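Baskets and Bits: the Fjeld room gallery

Welcome to the gallery for our August basket weekend at Fjeld! Seven of us brought every basket we could lay hands on, and the table soon looked glorious. Elsa Bråten kept the tea coming and Ada Carbone sorted through the ribbons (we had so many ribbons). Have a browse, and do save the ideas you like.

Wicker first. I love a warm honey-coloured weave, and the little gaps let the light through so beautifully.

Then the handles! White crocheted lace wrapped over wood, all tiny diamond and oval holes, and I could look at it all day. Agnes Myklebust is already hunting out her hooks to try the pattern.

And artificial fruit, which I used to be snooty about and now adore. A glossy yellow one shading into orange and red brightens up any basket.
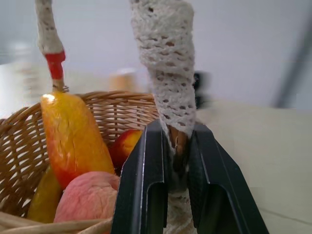

Tracey Penrose wants to do hampers next time, and I'm all for it. Bring lace, bring wire, bring any fruit that won't go off! Adebayo Balogun has the key and the list of names.

Page updated 10/28/22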